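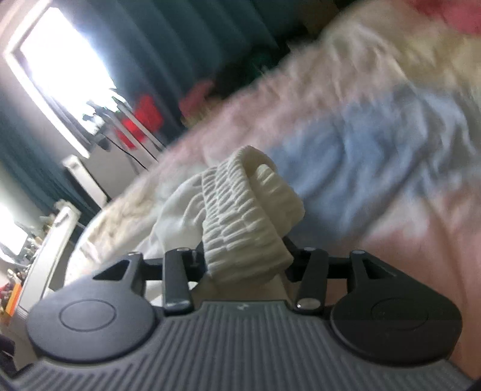
带松紧腰的衣服到底该怎么叠，才不会一放进抽屉就散开？

先把松紧带那一头抻平，两边对齐，再从另一头往松紧带的方向折，最后让松紧带压在外面收口。松紧带本身不要折，折了会自己弹起来，一弹整件就松了。

这是我在Brirkurine学到的头一件事，也是回来以后每天都在用的一件事。四月里我跟着Inger Thoroddsen去参观他们的开放日，本来只打算待一上午，结果一直待到下午快五点，中间连午饭都是站着吃的（一块黑麦面包，夹了很厚的黄油，味道好得很）。回来以后好几位朋友问我那边究竟看什么，我在电话里讲了几遍，越讲越乱，索性坐下来慢慢写一写。

Brirkurine在Nirkeck镇子的北边，从车站出来沿着河走，过了一座窄桥，再上一小段坡就到了。房子从前是Lauritsen家的毛线仓库，后来改成了教人料理家务的地方，洗、晾、叠、收、补，样样都教。外面看很不起眼，门又小，我们头一回还走过了，走到人家卖鱼的铺子门口才折回来。进门要换鞋，门厅里烧着炉子，炉边有一排挂钩，大家的湿外套都挂在上面，满屋子一股羊毛和肥皂的味道。我一闻就想起外婆家来了。

接待我们的是Ulla Tuominen，个子高高的，说话很慢，每句话之间都要停一停。她带着我们先看洗衣间。洗衣间我其实没有看得太仔细，那时候人正多，大家都挤在一台老式的绞干机旁边，我站在后排，只听见Ulla说这台机器是Lauritsen家留下来的，还能用，就是脾气大。倒是晾衣的阁楼我很喜欢，长长的一间，两头都开着窗，风穿过去，绳子上的床单一鼓一鼓的。Inger在里面站了很久，说她小时候最怕的就是冬天收床单，冻得硬邦邦的，抱在怀里像抱一块门板。

再往里走是几间布置成卧室的屋子，叠衣服的课就在那里上。起初我有点奇怪，为什么不在长桌上叠呢？又平又不用弯腰。后来听了课才明白，他们就是要让人在床上叠，大多数人家里收回来的衣服都是往床上一堆，然后就坐在旁边发愁。我自己便是这样的，有时候堆到夜里要睡觉了，又原样搬到椅子上去，第二天再搬回来，说起来真是不好意思。

我们那一组用的床铺着一床扎染的被子，颜色很淡，粉的、浅紫的、奶黄的，还带一点点薄荷绿，互相晕在一起，看着心里就软下来。Inger当场就问在哪里能买到，Ulla说是一位学员自己染的，染坏了好几床才得了这一床。被子软，铺得也不是平平整整，上面自然有些褶子，Ulla说正好，谁家的床是平的呢？先用手掌从中间往外推两下，推出够放一件衣服的地方就行，不必把整张床都拾掇一遍。

教叠衣服的是Bjartur Fogh，一位上了年纪的先生，从前在船上管床铺和被服，手又大又糙，可是摸起布料来轻得不得了。他讲课有个特点，先不讲怎么叠，先讲怎么把衣服从一团里拎出来。他说大家都急着找袖子、找领口，越找越乱，应该先找最厚、最有劲的那一段，捏住它，提起来，让其余的部分自己往下坠，坠一会儿，衣服的样子就出来了一半。有腰头就捏腰头，没有腰头才去捏肩。我照着试了一回，果然顺得多。

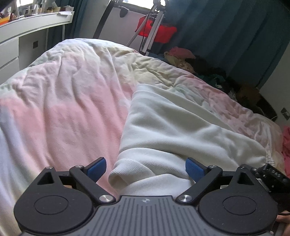 接下来讲的是罗纹的料子，这一段我记得最牢，因为我家里这种衣服最多，也最让我头疼。Bjartur先生说，罗纹是有方向的，叠的时候要顺着它，手也要顺着它走，横着用力一抹，纹路就歪了，再怎么叠都不会齐。他让我们把衣服铺开以后先不要拉，用指尖沿着纹路轻轻地捋，捋到边上再停。要是边缘卷起来，就把手伸到卷口里面，从里往外翻，不要从外面去压，压下去的卷边过一夜还是卷的，而且多了一道印子。白色的衣服尤其看得出来。

有一位跟我们同组的年轻人，叫Ívar Bisgaard，是陪他母亲来的，一开始站得远远的，后来不知怎么就上了手，叠得比谁都认真。他问了一个很好的问题：要是一件衣服下摆和腰头都有皱褶，两头都不平，从哪一头开始呢？Bjartur先生想了想，说从窄的一头开始，往宽的一头去，宽的那头留着包在外面。他又说，叠到第二折的时候一定要停一停，用手背贴一贴，觉得底下有硬块就打开重来，不要舍不得那一点工夫。Ívar的母亲在旁边笑，说他在家里连袜子都不配对的。

我自己叠得不算好。头一件拆了三回，到后来腰也酸了，就坐到床沿上叠，心里还怕被说，结果Bjartur先生说坐着很好，他在船上也是坐着叠的，浪大的时候谁站得住呢。他还讲了不少船上的事，讲舱里的抽屉有多浅，衣服必须叠得薄，又不能滑，所以才琢磨出让松紧带收口的办法。我听得入神，手里的活儿就慢了，旁边的Inger已经在叠第二摞，得意得很。

午后还有一堂讲收纳的，主讲的叫Ívar Ravn（一天里遇见两位Ívar，点名的时候闹了好几回误会）。这一堂我觉得略微长了些，讲樟木片和薰衣草讲了大半个钟头，有些话前面也讲过。不过有一点很实用：抽屉里的衣服要竖着放，叠好的折边朝上，一拉开每件都看得见，抽一件出来别的也不倒。竖着放就得叠得结实，所以前面那些捋平、收口的功夫都是为了这一步。他自己带了一只旧抽屉来，是Grarnell的老款，滑轨都磨亮了，里面的衣服站得笔直，有人故意把抽屉晃了好几下，也没见倒。

临走前我们在门厅喝了咖啡，配一种撒了小豆蔻的小面包。Ulla拿出签名簿让大家写几句，我翻到前面看了看，有人画了一只叠好的毛衣，画得真不坏。我写了半页，写完又觉得啰唆，可是墨水已经干了。

再说说去的人可能想知道的几件事。开放日不用预约，不过想上手的话最好早一点到，我们九点进门的时候床边还有空位，过了十点就只能在后面看了。鞋要好脱好穿，屋里可以借毛毡拖鞋，大的号码不太多。阁楼的楼梯很陡，膝盖不好的朋友慢慢走，扶手在左边。想练自己的衣服也可以带去，Inger就懊悔没有把她那几条总是卷边的裤子带上，她说秋天还要再去一趟，让我替她记着。我已经记在厨房的日历上了。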